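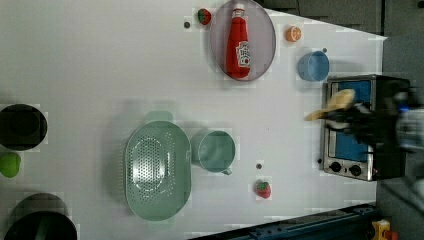
搬家公司的估价单是怎么变成账单的,中间到底发生了什么,想请教一下站里搬过几次家的朋友。我用的是 Detell 搬家,在 Vusley 上下的单,线上估价1,724元,搬完以后师傅递过来的单子上写着2,070元。我问差在哪里,师傅指着单子最底下一行字说:“按实际归类结算。”我这才知道世界上有“归类”这件事。下单时有张物品清单要自己填,分成家具、家电、厨房用品、易碎品、衣物和杂项,每类单价不一样,厨房用品默认带易碎包装费。我填的时候就犯过难。就说白色桌面上这些过家家的东西吧,灰色的椭圆盘子上横着一瓶番茄酱玩具,边上有草莓,有半个橙子,还有一把浅色木锅铲,你说它们是厨房用品还是玩具?清单里没有玩具这一类,我想了半天,出于对玩具厨房的尊重,填了厨房用品。结果单子上凡是我写了“厨房”的箱子,全部按易碎品收了包装费。番茄酱玩具享受了跟骨瓷一样的待遇,费用由我承担。

提问 | 迁徙的冰箱贴 | 2026年10月18日

补充一下情况,免得大家来回问。

我是同城搬,从 Grorusari 小区的三号楼搬到隔着两条马路的另一个小区。两边都有电梯,新家那边电梯要跟物业预约,我约了。一共30个纸箱,另外有一张床、一个衣柜、一张书桌、冰箱和洗衣机。纸箱是我自己买的,自己封的,师傅那边没有重新打包,连胶带都没多缠一圈。所以我不太明白“易碎包装费”包的是什么,可能是包涵的包。

单子上多出来的钱分成三块:易碎包装费,衣柜拆装费,还有一项叫“搬运距离补差”。衣柜我认,下单时我忘了写要拆,虽然衣柜那么大个东西,我以为它不拆进不了电梯这件事是不言自明的。距离补差我问了,说是车停的位置到单元门超过了免费的距离。车是师傅停的,停哪里我没有发表过意见。

当时已经晚上了,冰箱还在楼道里,几位师傅站在冰箱旁边,我站在冰箱另一边,双方都很有礼貌。我就把钱付了。现在冷静下来,想问这么几件事:

估价单有没有约束力?付了款再去要,还要得回来吗?

易碎包装费这种,没有实际包装,能不能单独提出来?

还有一件事,书桌的一个角磕掉了一块,当天没发现,第二天拆纸皮才看见。Vusley 页面上写着基础保障最高赔2,000元,客服说签收后提出的损坏不在保障范围。可是签收那一下是在付款的页面上,不点签收就付不了款,不付款冰箱就不进门。这个流程设计得相当周密,我是服气的,但还是想问问有没有办法。

另外十一月份我父母也要搬,他们的东西比我多得多,光是各种“留着有用”的塑料袋就能装一车。这次我想提前把该说的都说清楚,有经验的朋友麻烦讲讲怎么谈、怎么写、怎么盯。先谢过。

回复 | 七楼没电梯

搬过九次家,从没按估价付过钱,可以负责任地告诉你,估价就是一种祝福。

你这个还算客气的。我有一次搬完,单子上有一项“上楼情绪费”,后来才看清是“上楼清洁费”,两个我都没搞懂,都付了。

教你一招,下次别找平台,在小区门口找面包车,当面讲好一口价,讲完让他重复一遍。我重复这一招成功过很多次,也有一次师傅搬到一半坐在我家沙发上说腰不行了,让我加钱。沙发当时在马路边上。加没加?加了。

玩具填杂项。什么都填杂项。我连我丈母娘送的那套茶具都填的杂项,到现在她也不知道。

回复 | 单据控

楼上的方法我不推荐,尤其是茶具那部分。我以前在搬家公司做过几年调度,接过投诉电话也打过解释电话,所以两边的话术都会一点。我按你问的顺序说,有些是行业里的做法,有些要看你那份订单的条款,你自己对照着看。

先说估价单。你得去翻订单详情,看那个1,724元旁边写的是什么词。写“预估”“参考”的,公司会说只是参考;写“一口价”“锁价”的,那就好办多了,除非你的物品跟清单对不上,否则他们没有什么理由加。麻烦的是很多页面两种词都有,上面大字写着安心价,点开以后小字写着以现场为准。遇到这种,把两处都截下来,大字小字放在一起看,本身就很有说服力。页面会改版,今晚就截。

就算是预估价,加价也得有项目、有标准、有人事先告诉你。你最站得住的一点,恰恰是没有人在动手之前跟你说过要加。正规的流程是师傅上门先看一遍东西,发现跟清单有出入,当场报一个新价,你点了确认才开始搬。你可以问客服要那条确认记录。如果有,看看时间,是搬之前还是搬之后;如果没有,你就问他们,加价是在哪一步经我同意的。问完别说话,等他们回。我当年最怕的就是问完不说话的客户,一吵起来我反而轻松,可以记一个“客户情绪激动”然后去吃饭。

已经付款不等于没法再谈。你当时付了,可以说明是为了让东西先进门,对金额有异议。要是当晚在聊天窗口里说过哪怕一句“这个价格不对吧”,把它找出来。没说过也没关系,现在马上写一条,别拖到下个月。拖得越久,对方越有底气说你是搬完之后回过味来了,虽然你确实是搬完之后回过味来的,人都是这样。

再说那三项。

易碎包装费,你最有把握。这是服务费,服务没发生。你的箱子是自己买自己封的,师傅没有打开过,也没有加气泡膜。你让他们给出包装的照片,或者耗材的领用记录。调度那边出车时,耗材一般是要登记的,带了几卷膜、用掉几卷,回来要对。没用就是没用。至于你把过家家那箱填成厨房用品,这个不影响,归在哪一类只是决定要不要提供包装,没包就不该收。顺便说一句,你填得其实没什么大错,清单做成那样,填成什么都会有人说你填错。我见过有人把鱼填进家电,理由是鱼缸插电。

衣柜拆装费,你自己也说认,那就认,但可以核一下标准。订单页一般有个收费标准的链接,藏在很下面,颜色跟背景差不多。看看你家衣柜是按门数算还是按件算,两扇门的柜子被算成四扇门的事情我处理过好几起,有一家的解释是里面还有两扇抽屉。抽屉不是门,后来退了。

距离补差,看车停在哪里。你去问物业,当天那个位置能不能停得更近。如果单元门口能停,师傅自己停远了,这个钱不该你出。如果物业不让进,或者门口被别的车占了,那确实会产生距离,多数公司的条款里也写了。你可以要求他们说明测的是哪里到哪里,怎么测的。很多时候是用眼睛测的。眼睛在晚上容易测得远一点。

书桌的事比较麻烦,但也别马上放弃。签收和付款绑在一个按钮上,你可以明确指出来:你点的是付款,没有得到验货的机会。而且外面裹着纸皮,裹着的时候看不见桌角,这话合情合理。要紧的是证据。磕掉的那块近拍,再拍一张整张桌子,最好能找到搬家之前拍过这张桌子的照片,随便什么场合都行,吃泡面时拍到桌角也算。纸皮还在的话别扔,看看对应的位置有没有破口。有破口,基本就能说明是在路上磕的。

还有那个2,000元,那是上限,意思是最多赔这么多,跟能赔多少是两码事。旧家具通常按折旧算,或者给一笔修补的钱。你要是写“请按保障赔付2,000元”,对方一看就知道你没读条款,后面谈起来气势上先矮一截。找个修家具的师傅报个修补价,拿着报价去要,反而快。

说一下怎么写。别打电话,或者打完电话一定补一条文字。电话里对方说什么都很好听,我以前一天能说上百遍“特别理解您的心情”,说到后来连下班买菜都跟摊主这么讲。文字可以写成这样,你自己改:

“订单在下单时显示价格为1,724元,实际收取2,070元。加收项目在搬运开始前未向我说明,也未经我确认。其中易碎包装服务并未提供,请退还该项费用;搬运距离补差请提供测量依据,无依据请一并退还。衣柜拆装费请附收费标准供我核对。另,书桌一角在搬运中损坏,照片及修补报价见附件,请按保障条款处理。请以文字形式答复。”

就这么平。不要写“你们良心不会痛吗”,客服那边没有这个字段。也不要一上来就说要曝光要投诉,留着后面用。先发给 Vusley,再抄一份给 Detell,平台和公司之间经常互相说归对方管,两边同时收到就不太好推。等几天没有像样的答复,再走消费者投诉的渠道,把前面的文字记录整个附上去。到了那一步,单笔金额不大的,公司多半愿意退一部分了事。

可能会碰到一种情况,对方说给你一张下次搬家的优惠券。你十一月正好还要搬父母那家,听上去很巧。我的建议是别要券,要退款。券的使用条件我写过,知道里面都有什么。

回复 | 单据控

刚才那条太长了,你父母搬家的事另外说。

老人家搬家,最贵的往往是“不知道还有这个”。床底下、阳台柜顶上、楼道里那个大家假装看不见的柜子,现场翻出来一样就加一样。所以线上填清单没什么用,要求上门估价。现在大部分公司可以约,有的收费有的免费,收费的话问清楚下单后抵不抵。估价的人来了,你跟着他走一圈,每个柜门都打开。他说“差不多行了”,你接着开。开完让他把总价写在单子上,写明包含哪些东西,再加一句“除新增物品外不再加价”。这句话他要是不肯写,换一家。

清单按房间写,别按类别写。主卧几箱,厨房几箱,阳台几箱。按类别写就会碰到你那种番茄酱问题,归到哪里都像在给自己挖坑。按房间写,他们自己去归,归完把结果给你看,价格不对你当场就能讲。真正易碎的东西单独列,碗碟、玻璃、镜子,哪几箱需要他们包,哪几箱你自己包好了,分开写清楚。自己包的箱子,在侧面写“已自行包装”,写大一点,写在胶带旁边。

停车的地方提前去看,两头都看。跟物业打个招呼,问货车能不能进,能停到哪,几点到几点能停。把位置发给调度,要他回一句收到。有这句收到,距离这一项就很难再算到你头上。

搬之前把大件每个角拍一遍,不用拍得好看。录像也行,绕着走一圈,嘴里可以不配音。我收到过一位客户的搬前录像,配音配了很久,讲这个五斗橱是哪一年结婚时打的,当时木料怎么来的,我们整个办公室都听完了,最后赔得挺痛快。

到了以后先验再付。流程上一定要付了才卸的,你就在付款之前发一条文字:“尚未验收,现应要求先行付款。”发完再点。就这么一句,你书桌那件事就会好谈很多。拆纸皮当天拆,大件先拆,小的慢慢来。

搬不进新家的东西,有人会推荐放迷你仓,比如 Tosh 那类按月租的。我不反对,只是提醒一句,老人的东西放进仓里,很少有再出来的。按月付着钱存一堆塑料袋,这个账你得帮他们算。当面算容易伤感情,可以等续费的时候再算。

现金、存折、证件、药,自己随身带,一样都别装箱。钥匙也是。我说钥匙是因为真的有人把新家钥匙封进了箱子里,箱子在车上压在最里面,车停在新家楼下。那天的等候费他没有投诉。

迁徙的冰箱贴 追加

谢谢单据控,也谢谢七楼没电梯,虽然我不打算把茶具填进杂项。

照着去翻了,订单页上面写的是“安心价”,点开小箭头,里面写“最终费用以现场核定为准”。两张都截了。确认记录也找到了,时间是在搬完之后,跟付款是同一分钟。物业说三号楼门口那天是可以停的,保安还记得这辆车,说它停得很有主见。

书桌的纸皮没扔,对应那个角上有个口子。搬家前的照片也翻到一张,拍的是一碗面,桌角在碗后面,完整无缺,面看着也不错。

文字已经两边都发了。Vusley 自动回复说特别理解我的心情。我妈那边我提了上门估价,她说不用,家里没什么东西。然后让我这周末回去帮她把阳台柜顶上的箱子拿下来。

七楼没电梯 回复 迁徙的冰箱贴

阳台柜顶上那箱,别打开,打开就搬不走了。过来人。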